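3.2 Sorting of takeaway cups at the point of disposal

The survey covered 562 customers at two cafes, Droser and Wendetti, over the first part of the summer. Each customer was asked which bin they would use for an empty cup and why. Answers were coded by two readers (Karam and Haddadin), and disagreements were settled by a third.

Most customers treated the cup as a single item. Few said they would take off the lid or the sleeve first, even when the bin sign told them to. The local hauler accepts paperboard but rejects loads with mixed plastic, so one wrong part can affect the whole bag. Grgić and Twal reported the same problem in office kitchens. 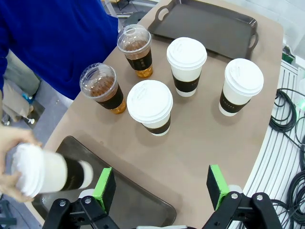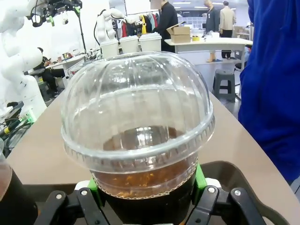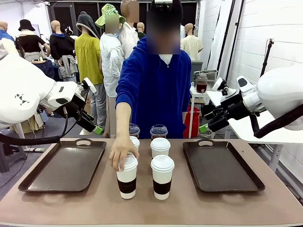 Figure 2. Takeaway drink cups of the kinds discussed in this section.

Customers gave different reasons for cold drinks and hot drinks. For cold drinks they named the cup material first and seldom mentioned anything else. For hot drinks they mostly said that the cup was paper and stopped there. A white paper cup with a white plastic lid and a black cardboard sleeve, as at the front left of the table in the last picture of Figure 2, has parts that belong in different bins under the hauler's rules. We therefore counted an answer as correct only if every part was placed correctly. Partly correct answers were kept in a separate group and are reported in Section 4.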